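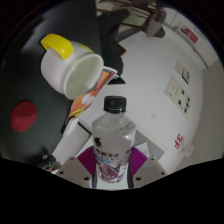

Gripping a capped plastic bottle between two ribbed fingers.

About Javance

Javance writes working rules for people who use hand-held grippers and small robot arms around everyday objects. We started in Hondton with 3 people and a shared bench. Our customers are mostly small labs, repair shops and technical schools that have the equipment but no written way of using it.

What we do

We visit a site, watch the work, and write down how it should be done there. A typical rule book from us runs to 62 pages. It covers setting up the bench, checking the gripper, handling objects, recording the work and stopping it. We then train the staff on their own bench with their own tools. Inès Mallet runs the training. Hjørdis Lindqvist edits the rule books and answers questions about them.

Our bench rules

The current version took effect on November 6, 2018. It applies to our own staff and to visitors. These are the parts we get asked about most.

Check both fingers before the first grasp. Look for torn ridges, loose screws and grit in the hinge. A gripper with a damaged finger is tagged and goes to the repair shelf, even if it still closes.

Caps stay on. Any bottle used for practice must be closed with its own screw cap and must stand upright before it is approached.

Close slowly and stop when both fingers touch. If the object tips or turns, open, reset it by hand and start over. Do not chase it with the gripper.

Leave ordinary things on the bench if the task calls for them. Mugs, packets and paper are part of normal work and people should learn to move around them. Knives, open flames and medicine are never used as practice objects.

Keep fingers and sleeves out of the closing path. The person holding the gripper is in charge of it until it is set down.

Write down every drop and every crushed item the same day. We do not score people on this. The log is how we found that the old closing speed was too high for thin bottles, and it was changed in the next version.

How the rules are kept

Each September we go through the whole book with customers in Gatov and Hondton. At the last review there were 96 comments, many of them about wording. Rules that people cannot follow on a busy day are rewritten or dropped. Our practice log, called Cuervo, is sent to every customer along with the rule book. Some 200 people have taken the bench training so far.

Visits

Schools and shops are welcome to watch a training session in Hondton. Please arrange it with Inès Mallet ahead of time. Visitors read the bench rules and sign them before they pick up a gripper.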